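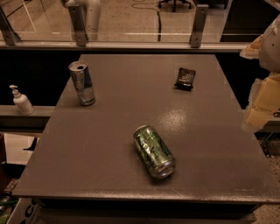

Kistine-Mesa: residuos y envases sobre un tablero oscuro
Ficha del conjunto de datos

Mantenimiento: Marisa Villa
Versión de la ficha: segunda revisión, enero
Idioma de las anotaciones: español

Resumen

Kistine-Mesa reúne imágenes en color de envases de consumo individual dejados sobre una mesa: latas de bebida y envoltorios pequeños de aperitivo. Cada imagen lleva anotaciones de clase, postura y estado del envase. El conjunto se preparó para estudiar la clasificación de objetos de recogida de mesa, en particular la distinción entre una lata de pie y una lata tumbada cuando el color y la decoración varían mucho de un ejemplar a otro.

Contenido de esta entrega

Sesiones: 9
Imágenes anotadas: 614
Imágenes reservadas para prueba: 123
Imágenes con doble anotación: 100

Las 123 imágenes de prueba están incluidas en las 614. La partición se hizo por sesión completa, de modo que una misma disposición de la mesa no aparece en entrenamiento y en prueba a la vez. Quien necesite una partición de validación debe extraerla del entrenamiento con el mismo criterio.

Estructura de carpetas

imagenes/ – fotografías, una subcarpeta por sesión
anotaciones/ – un archivo JSON por imagen, con el mismo nombre base
particiones/ – listas de texto para entrenamiento y prueba
doble/ – segunda anotación de las imágenes de control
notas/ – incidencias por sesión, en texto plano

Clases

lata_ancha. Lata de bebida de formato corriente. La clase no depende del color ni del dibujo.

lata_estrecha. Lata alta y delgada, del tipo usado para bebidas energéticas. En caso de duda entre las dos clases de lata se aplica la relación entre altura y diámetro, nunca la marca impresa.

envoltorio. Paquete blando pequeño, cerrado o vacío. Incluye barritas y bolsas de aperitivo. No se distingue el contenido, que rara vez se puede determinar a partir de la imagen.

dosificador. Botella con cabezal de bomba. Se anota únicamente como objeto de entorno, aunque esté cerca del tablero.

Atributos

postura: de_pie, tumbado, plano, indeterminada. El valor «plano» se reserva a los envoltorios.

apertura: abierta, cerrada, no_visible. Solo para latas. Se marca «abierta» cuando se ve el hueco de bebida en la parte superior. Una lata tumbada con la base hacia la cámara recibe «no_visible», aunque otra imagen de la misma sesión muestre la tapa.

orientacion: ángulo del eje mayor en el plano de la imagen, en grados. En las latas tumbadas el sentido va de la base a la tapa. En los envoltorios no hay sentido y el ángulo se guarda entre cero y ciento ochenta.

contacto: libre, sujeto. Se anota «sujeto» cuando algo toca el envase por encima o por los lados. El apoyo en la mesa no cuenta.

oclusion: ninguna, parcial, alta. La decide el anotador a la vista de la silueta completa estimada. No hay un umbral numérico.

Ejemplo de valores difíciles

Las latas metálicas concentran la mayor parte de los desacuerdos. El brillo a lo largo del costado corta el dibujo impreso y algunas herramientas de segmentación lo tratan como borde. La silueta debe seguir el contorno físico de la lata e incluir el aro metálico del extremo visible. La sombra queda fuera siempre.

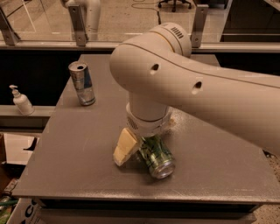

Fig. 1. Lata verde tumbada en diagonal, contacto «sujeto»; lata estrecha plateada y azul de pie, apertura «abierta».

En una disposición como la de la figura, el extremo oculto de la lata tumbada no se completa en la máscara. Sí se completa en la caja envolvente amodal, que se guarda en un campo aparte (caja_amodal). Los dos campos no deben mezclarse al calcular métricas. La versión anterior de las herramientas de lectura lo hacía por defecto y los resultados obtenidos con ella no son comparables con los actuales.

El atributo de contacto no indica si el envase se ha separado de la mesa. Con una sola imagen esa diferencia suele ser dudosa, y se decidió no anotarla. Tampoco se infiere si un envase está vacío.

Superficie y fondo

El tablero es oscuro y mate, con motas claras y rozaduras. Estas marcas no se anotan. Las partículas sueltas de tamaño muy reducido tampoco, salvo que el anotador pueda asignarlas sin duda a un fragmento de envoltorio; en la práctica no se ha usado esa excepción en esta entrega.

Los reflejos de la luz cenital sobre el tablero aparecen como zonas pálidas y difusas. No tienen clase propia. Si un reflejo cae junto a un envoltorio oscuro, el contorno se traza con la imagen ampliada y sin ajustar el contraste.

Proceso de anotación

La anotación se hizo con Skela, configurado con las clases anteriores. Una primera persona trazaba las máscaras y asignaba los atributos; la revisión corrió a cargo de Marisa Villa. Las 100 imágenes de doble anotación se repartieron antes de la revisión y conservan las dos versiones originales, sin conciliar. No se ofrece una cifra única de acuerdo: el guion medir_acuerdo.py calcula el valor por atributo y por clase.

Los desacuerdos de postura se resolvieron con la guía. Los de oclusión se dejaron como estaban en la primera anotación.

Formato

Cada JSON contiene una lista «objetos». Los campos obligatorios son clase, postura, mascara, caja y oclusion. Los campos apertura y contacto son obligatorios en las latas y se omiten en el resto. Las coordenadas tienen el origen en la esquina superior izquierda. Las máscaras se guardan como polígonos; un objeto dividido por una oclusión tiene varios polígonos dentro de la misma entrada.

El lector Lombardi admite el formato sin conversión. Para Prekine hay que exportar antes con exportar.py, opción --plano, que descarta caja_amodal.

Limitaciones

La variedad de fondos es mínima. Un modelo entrenado solo con este conjunto puede aprender el tablero en lugar del envase, y conviene combinarlo con imágenes de otras superficies, sobre todo claras o con veta.

Los textos impresos en los envases no están transcritos. El conjunto no sirve para reconocimiento de marcas ni para lectura de etiquetas.

No hay vidrio, cartón de bebida ni vasos. La clase envoltorio es la menos representada y sus métricas por sesión oscilan bastante.

Cambios respecto a la primera revisión

Se separó lata en lata_ancha y lata_estrecha.
Se añadió el atributo contacto.
Se corrigió el sentido de orientacion en las latas tumbadas, que estaba invertido en dos sesiones.
Se retiró el atributo «vacío».

Pendiente

Revisar los polígonos de los envoltorios con borde arrugado. En varios casos el contorno se simplificó en exceso al exportar desde Skela – el detalle por sesión está en notas/.

Las correcciones se envían como parche sobre anotaciones/, con un archivo por imagen modificada y el motivo en el mensaje del cambio.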